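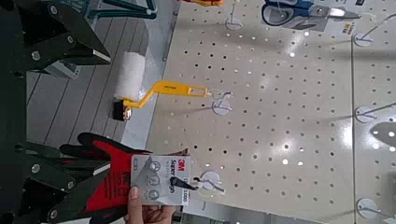 **How far along is the Trikerano archive work?** We have catalogued 1333 of the 1367 clay tablet fragments, and the last ones should be finished by the end of May.

It has been a happy spring for all of us on the project, and I'm so glad to be able to write with good news after that slow winter (your patience about the storage room was a great kindness!). The fragments come from a palace store that burned, and the fire baked the clay hard enough to keep the writing on it. Most are lists of grain, oil and sheep, which may sound dry, but we've grown very fond of them.

## Since the last report

- Joins found between broken pieces: 8
- Trays still waiting for cleaning: 3, all from the Bukis trench
- The Fukuda lamp arrived and is in daily use. Shallow signs are much easier to read with light coming from the side.

One of the new joins gives us most of a barley list, with a month name we hadn't met before at the site. We would love to say more, but two of the signs are badly worn and our readers don't agree on them yet.

## Money

Spending is on track except for shipping, which ran over when the Getov crates had to be repacked. We'd like to move a little from the travel line to cover it, if you're comfortable with that. The revised budget sheet is attached.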